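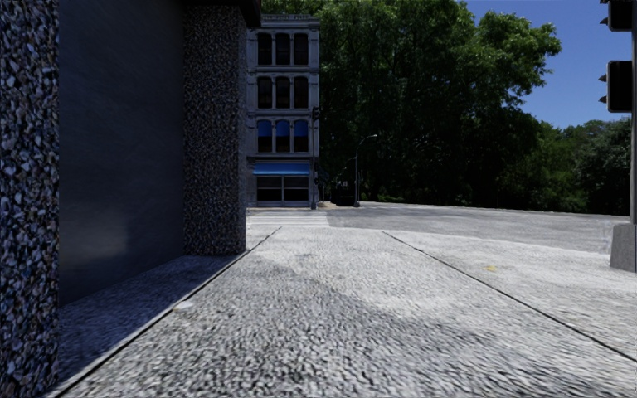 Chamado 1261 - Portal de inscrições, vestibular Sampaio
Aberto por: Nazanin Sharifi, 09/08/2019
Candidata não consegue emitir o cartão de prova. O pagamento consta como confirmado, mas o botão continua cinza.

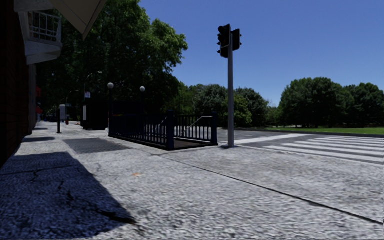
Aníbal Azevedo: limpei o cache e testei em 3 navegadores. Mesmo erro. O CPF foi cadastrado com um dígito trocado.

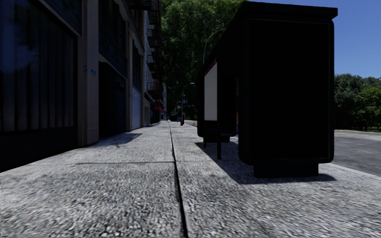

CPF corrigido no cadastro e cartão reemitido. A candidata confirmou o download.
Status: resolvido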